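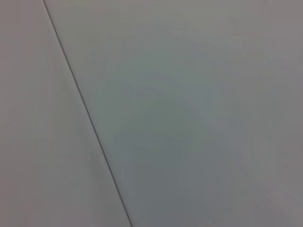

Seam between the two panels, Lerstead bench

Search the archive Enter keywords Go
Reading time: 2 min

limwood-workshop list
January 22, 2023
Re: Panel joints and color match

> We are replacing the top on a bench and the supplier offers two
> panels butted together in place of one. My worry is the joint. Does it
> stay straight, and does it matter if the two panels come from
> different batches?

The Lerstead bench has been set up that way since April. Two flat panels, no fasteners through the face, one joint. The joint shows as a thin charcoal line, close to the same width along the stretch in the photo, with no bends or gaps in it.

Color is the weaker point. Ours did not come from one batch. One panel is off-white, slightly pink. The other is a cooler gray with a trace of green or blue. Both are matte and smooth. The shading on each is uneven in the photo, so do not judge the match from it. Put two offcuts side by side on the bench, under the lights you will be working with.

For fitting we used the Udex sheet, with one change. It tells you to fix both panels and then check the joint. We fixed the first panel, clamped the second dry, and checked with a straightedge every 6 inches before fixing it. Total length of the joint is 31 inches. A longer one would need a second pair of hands.

Cleaning: damp cloth, wiped along the joint and not across it. Wiping across pushes dust into the line, and it is slow to pick out.

I have not tried the Mowat edge strip. If anyone on the list has it on a joint of this kind, please post the height of the lip - the spec sheet I have leaves it out.

limwood-workshop list
Contact the list owner | Copyright Limwood | Back to top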